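합병 투표, 나는 아직도 못 정했다

2023년 12월 25일

다들 맛있는 거 드시고 계신가요. 저는 어제 먹다 남은 감자를 데워 먹으면서 투표 안내 책자를 읽고 있습니다. 크리스마스에 할 짓인가 싶지만 연휴가 아니면 이걸 읽을 시간이 없어요. 108쪽입니다. 표지 빼고 108쪽! 글씨도 작고, 뒤로 갈수록 표가 많아지는데 표 안의 글씨는 더 작습니다. 인쇄소에서 잉크를 아끼려고 작정을 한 건지.

지난번 글에 댓글로 "그래서 합병이 뭔데요?" 하고 물어보신 분이 계셔서 이번엔 처음부터 좀 써 볼게요. 제가 사는 스코스데일(Skosdale)이 옆 도시 러더퍼드(Rutherford)랑 하나로 합칠지 말지를 내년 3월에 주민투표로 정합니다. 합치면 시의회가 하나가 되고, 시청도 하나가 되고, 지방세율도 하나가 되고요. 이름은 아마 러더퍼드로 갈 거라고들 해요. 우리 쪽이 훨씬 작으니까요. 이름 얘기는 뒤에서 다시 하겠습니다. 할 말이 많거든요.

저는 여기 국적은 없지만 거주 기간을 채워서 지방선거랑 주민투표에는 표가 있습니다. 처음 투표 통지서를 받았을 때는 진짜 감동해서 냉장고에 붙여 놨어요. 한국에서 투표할 때는 도장 찍고 나와서 점심 뭐 먹지 하는 게 다였는데, 여기서는 뭔가 '나도 끼워 주는구나' 하는 기분이 들더라고요. 그 기분이 책임감으로 바뀌는 데 오래 안 걸렸습니다. 끼워 줬으니 읽어야죠. 그래서 크리스마스에 감자 먹으면서 읽고 있는 거고요.

찬성 쪽 이야기부터 하자면, 제일 크게 내세우는 게 돈입니다. 작은 시가 도로도 고치고 학교도 굴리고 노인 돌봄도 다 하려니 힘들다는 거예요. 합치면 행정 인력을 덜 겹치게 쓸 수 있고, 큰 도시 신용으로 돈도 더 싸게 빌릴 수 있다고 합니다. 말은 되죠. 우리 동네 다리만 봐도 그래요. 한쪽 차선 막아 놓은 지가 언제인데 아직도 막혀 있고, 그 앞에 세워 둔 안내판은 햇볕에 색이 다 날아가서 공사 종료일이 안 보입니다. 러더퍼드였으면 벌써 고쳤을까? 러더퍼드 사는 직장 동료 말로는 자기네 동네 다리도 막혀 있다던데요.

반대 쪽은 거리 이야기를 많이 합니다. 지금은 시청에 볼일이 있으면 걸어서 가요. 장 보러 가는 길에 들러서 서류 하나 떼고, 창구 직원분이 제 이름 발음을 세 가지로 시도하는 걸 듣고, 나와서 빵을 삽니다. 합치면 민원 창구가 러더퍼드로 갈 가능성이 높다고 책자에도 쓰여 있어요. 물론 그렇게 대놓고 쓰지는 않고요, "서비스 거점의 재검토"라고 되어 있습니다. 저는 이런 표현이 나오면 연필로 밑줄을 긋는데, 밑줄이 벌써 한가득이에요. 여기 말로 재검토라는 단어가 나오면 열에 아홉은 없애겠다는 소리라는 걸 몇 년 살면서 배웠습니다.

러더퍼드까지는 313번 버스를 타야 합니다. 이 버스 타 보신 분은 지금 한숨 쉬셨을 거예요. 평일엔 그럭저럭 오는데 저녁에는 배차가 뚝 끊기고, 겨울에 눈이라도 오면 정류장 앱에 "도착 예정"이라고 떠 있다가 그냥 사라집니다. 버스도 사라지고 글자도 사라져요. 차 있는 사람들은 이 문제를 별로 크게 안 보는 것 같은데, 저처럼 운전 못 하는 사람한테는 이게 거의 전부거든요. 여권 연장 서류 하나 떼려고 반차를 내야 하느냐 마느냐의 문제니까요.

그래서 지난달 설명회에도 갔습니다. 학교 체육관에서 했는데 의자가 모자라서 저는 뜀틀 옆에 서서 들었어요. 체육관 냄새가 나라를 막론하고 똑같다는 게 참 신기합니다. 앞에서 발표를 한참 하고 질문을 받았는데, 첫 질문이 합병이랑 아무 상관 없는 가로등 이야기였어요. 두 번째 질문도 가로등이었고요. 발표하시는 분이 가로등은 오늘 주제가 아니라고 하니까 뒤에서 어떤 아저씨가 "어두운 게 주제지!" 하고 소리쳐서 다들 박수를 쳤습니다. 저도 쳤어요. 우리 골목 가로등도 나간 지 좀 됐거든요.

버스 질문은 제가 하려고 손을 들었는데, 막상 마이크가 오니까 머릿속에서 문장이 다 흩어져서 "버스는... 더 옵니까?" 하고 말았습니다. 집에서 연습한 문장은 훨씬 길고 훌륭했는데 말이죠. 대답은 "교통은 광역 단위에서 별도로 논의됩니다"였어요. 그러니까 모른다는 거죠. 그래도 끝나고 나오는데 모르는 할머니가 제 팔을 툭 치면서 좋은 질문이었다고 해 주셔서 기분은 좋았습니다. 집에 오는 내내 연습했던 긴 문장을 혼자 중얼거렸지만요.

이제 혼데스카(Honedska) 이야기. 찬성 쪽도 반대 쪽도 자기 편 증거로 이 동네를 듭니다. 혼데스카는 몇 년 전에 먼저 큰 도시랑 합쳤어요. 찬성 쪽 전단에는 혼데스카의 새 수영장이 나오고, 반대 쪽 전단에는 혼데스카의 문 닫은 도서관이 나옵니다. 같은 동네인데 전단 두 장을 나란히 놓으면 다른 나라 같아요. 궁금해서 가을에 직접 가 봤거든요? 수영장은 있었습니다. 깨끗하고 좋더라고요. 도서관도 정말 닫혀 있었고요. 유리문에 반납은 다른 지점으로 하라는 종이가 붙어 있었는데, 그 다른 지점이라는 데가 지도에서 찾아보니 한참 멀었어요.

동네 카페에 앉아서 커피를 마시면서 옆자리 분한테 슬쩍 물어봤어요. 합치고 나서 어떠냐고. 그분이 잠깐 생각하더니 "세금 고지서 색깔이 바뀌었다"고 하시더라고요. 그게 다냐고 했더니 그게 다래요. 저는 이 대답이 계속 생각납니다. 수영장도 도서관도 아니고 고지서 색깔이라니. 원래 무슨 색이었는지를 안 물어본 게 아직도 후회돼요.

그리고 요즘 다들 하는 클리칸스(Clikance) 테스트도 해 봤습니다. 질문에 동의한다, 반대한다를 누르면 나랑 의견이 맞는 후보나 입장을 찾아 주는 사이트예요. 지난 지방선거 때는 꽤 재미있게 했는데, 이번 합병 투표판은 좀 이상합니다. "지역 정체성은 중요하다"에 동의하면 반대 쪽으로 점수가 가고, "효율적인 행정은 중요하다"에 동의하면 찬성 쪽으로 가요. 아니, 둘 다 중요하지 누가 효율적인 행정이 안 중요하다고 누르겠어요. 저는 결국 딱 가운데가 나왔습니다. 다시 했는데 또 가운데였어요. 세 번째는 일부러 한쪽으로 몰아서 눌렀더니 결과 화면이 바뀌길래, 그건 그것대로 찜찜해서 창을 닫았습니다.

직장 점심시간에 이 얘기를 꺼냈다가 분위기가 묘해진 적도 있어요. 러더퍼드 사는 사람들은 관심이 없습니다. 정말로 없어요. "아, 그거 우리도 투표해?" 이러더라고요. 네, 합니다. 양쪽에서 다 통과되어야 하거든요. 스코스데일 사람들은 밥상에서 싸우고 전단을 돌리고 창문에 현수막을 거는데, 합치자는 상대편은 투표가 있는 줄도 모르고 있어요. 결혼 준비를 혼자 하는 사람 마음이 이럴까 싶습니다.

투표가 성사된 과정도 좀 아슬아슬했어요. 원래 시의회에서 자기들끼리 표결로 끝내려던 걸, 주민 500명 서명이 모여서 주민투표로 넘어온 겁니다. 저도 서명했어요. 빵집 앞에서 서명받는 분한테 붙잡혀서 했는데, 그때는 서류에 적힌 걸 반밖에 못 알아듣고 그냥 "투표하게 해 달라"는 말만 믿고 이름을 썼습니다. 집에 와서 사전 찾아 가며 다시 읽어 보니 다행히 정말 그 내용이었어요. 여러분, 서명은 읽고 하세요. 저처럼 빵 냄새 맡으면서 하지 마시고요.

한 표가 무슨 의미가 있냐고 하시는 분들도 계신데, 이 동네에서는 의미가 있습니다. 지난번 학교 통폐합 투표가 33표 차이로 갈렸어요. 33표면 우리 건물이랑 옆 건물 사람들만 마음을 바꿔도 뒤집힙니다. 그때 저는 감기에 걸려서 안 갔거든요. 결과를 보고 이불 속에서 괜히 죄지은 기분이 들었어요. 제가 가서 어느 쪽을 찍었을지도 모르면서요. 그래서 이번에는 사전투표를 하기로 했습니다. 도서관(우리 동네 도서관은 아직 열려 있어요)에서 며칠 동안 할 수 있고, 신분증만 가져가면 된대요. 혹시 이 글 보시는 스코스데일 분들 계시면, 통지서 없어도 투표는 되는데 신분증은 꼭 있어야 합니다. 유효기간 지난 건 안 받아 준다고 책자 앞부분에 굵은 글씨로 쓰여 있어요. 저는 이걸 보고 바로 서랍을 뒤졌고, 제 체류 카드는 다행히 살아 있었습니다.

이름 얘기를 하기로 했죠. 합치면 주소에서 스코스데일이 빠진다고 합니다. 동네 이름으로는 남는다는데 공식 주소에서는 러더퍼드가 되는 거예요. 처음엔 그게 뭐 대수인가 했어요. 여기 사람도 아닌데 제가 무슨 애향심이 있겠어요. 그런데 얼마 전에 한국에서 엄마가 보낸 택배 상자를 받았는데, 엄마가 매직으로 SKOSDALE이라고 엄청 크게 써 놓으신 거예요. S를 한 번 틀려서 덧칠한 자국까지 있고요. 엄마가 이 글자를 외우는 데 몇 년 걸렸거든요. 전화로 "스코... 스코 뭐라고?" 하시던 분이 이제는 안 보고도 쓰십니다. 그 상자를 보니까 갑자기 마음이 반대 쪽으로 확 기울더라고요. 이런 걸로 투표를 정해도 되나요? 책자 108쪽 어디에도 엄마 얘기는 안 나오는데.

그러다가 또 다음 날 막힌 다리를 돌아서 출근하면 마음이 찬성 쪽으로 돌아옵니다. 그 다음 날 시청에서 서류를 금방 떼고 나오면 다시 반대고요. 남편은 저더러 동전을 던지라는데, 본인은 진작에 찬성으로 정했으면서 왜 찬성인지 물어보면 "그냥 큰 게 낫지 않아?" 합니다. 저는 책자를 반 넘게 읽고도 못 정했는데 한 장도 안 읽은 사람은 마음이 편해 보여서 조금 약이 올라요.

지금 제일 궁금한 건 부채 부분입니다. 러더퍼드가 빚이 꽤 있다는 소문이 있어요. 합치면 그것도 같이 나눠 지는 건데, 책자에는 양쪽 재정이 각각 다른 기준 연도로 적혀 있습니다. 한쪽은 작년 결산이고 한쪽은 올해 예산이에요. 제가 회계는 잘 모르지만 이걸 나란히 놓고 비교하라는 건 좀 너무하지 않나요? 시청에 메일을 보내 놨는데 연휴라 자동 답장만 왔습니다. 새해 인사까지 들어 있는 친절한 자동 답장이었어요. 답이 오면 다음 글에 올릴게요. 혹시 재정 표 읽을 줄 아시는 분 계시면 댓글로 좀 도와주세요, 진심입니다.

아, 그리고 댓글에서 찬반으로 싸우셔도 되는데 욕은 하지 말아 주세요. 지난번 글에 달린 것 중에 몇 개는 지웠습니다. 외국인이 왜 투표를 하느냐는 댓글은 안 지웠어요. 거기에 대한 답은 세금 고지서로 대신하고 싶은데, 우리 동네 고지서는 아직 옛날 색깔입니다.
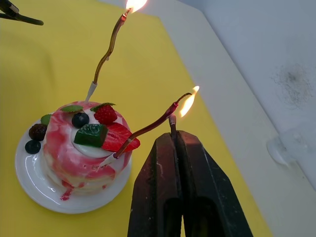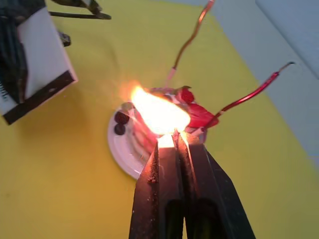

둥근 접시 위의 케이크 모양 디저트. 불꽃이 크게 올라온 쪽이 두 번째 사진.

저는 이제 남은 감자를 마저 먹고 재정 표로 돌아갑니다. 오늘 안에 부록까지는 가 보려고요. 다들 따뜻한 연휴 보내시고, 스코스데일 분들은 신분증 유효기간 꼭 확인하세요!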